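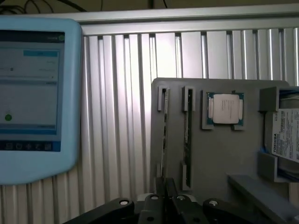 DUSTOV CANYON, Calif., Sep 24, 2019 — The tarantulas are walking again, folks! If you've driven Clirkik Road at dusk this past week you've probably seen one already, a dark hairy thing the size of your palm, taking its sweet time across the center line. I stopped for one on Sunday and sat there with my flashers on while a pickup behind me leaned on the horn. (Sorry, neighbor. He had the right of way.)

Every fall I get the same worried calls, so let me go over it one more time. These are males out looking for a mate. They spend years down in a burrow growing up, and when they finally mature they leave home and wander the hills in search of a female. The ladies mostly stay put in their own burrows and can live a couple of decades or more. The fellows usually don't make it much past the season, poor guys, so a little patience with the gas pedal would be nice.

The county road crew has put up temporary signs between the Grilus Ranch gate and the old Cortés pullout, with the suggested speed dropped to 30 after sunset. The signs stay up until the nights turn cold. They're yellow, they have a spider on them, and last year two were stolen in the first week. If you have one in your garage, you could bring it back and I wouldn't ask a single question.

Now, are they dangerous? Not to you and me, not in any serious way. A local tarantula can bite if you grab it or squeeze it, and people who've been bitten mostly compare it to a bee sting. The part more folks run into is the hair. When a tarantula feels cornered it kicks little barbed hairs off its rear end, and those will make your skin itch like crazy and can do real harm if they get in your eyes. Keep your face back, keep the dog back, and don't let the kids pick one up for a picture. If there's one on your porch, a big plastic tub and a piece of stiff cardboard will do it. Set him down in the brush a few yards off, gently! A fall from even waist height can split the belly open and kill him.

You may also see a big blue-black wasp with rusty orange wings cruising low over the same ground. That one is the tarantula hawk, and she's after the spiders to feed her young. She'd much sooner ignore you, but the sting is famous for how bad it hurts, so leave her be. I've watched one drag a spider twice her size up a bank and I stood there so long I missed supper.
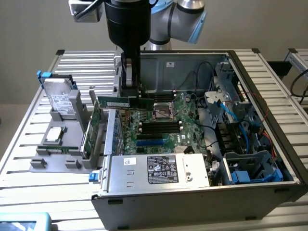 A memory module held over the motherboard of an open tower computer.

Takeshi Matsuda is leading his evening spider walk again this Saturday from the upper trailhead, elevation 2,574 feet, so bring a jacket — it cools off fast up there once the sun's behind the ridge. He caps the group at 14 people and it's free, but you do need to put your name on the sheet at the feed store. Closed shoes, long pants, and a flashlight. Red cellophane over the lens is good if you have it. We start at six and we're normally back at the cars by eight thirty, unless somebody finds a burrow with the owner at home, and then all bets are off.

Junpei Tsuji went along in June, when it was way too early for wandering males, and still came home with a lovely shot of a female sitting in the mouth of her burrow. It's up on the wall at the library next to the checkout desk, along with his scorpion pictures. The scorpions glow green under a black light and my grandson won't walk past them.

One more bit of news. The canyon association voted last week to set aside $1,000 for a permanent sign at the bottom of the grade, where the road bends and nobody can see a thing after dark. They still want ideas for the wording. I'm told "Brake for Boyfriends" is in the lead, and I'd like it on record that I voted for something else. Suggestions go in the box at the post office until the end of next week.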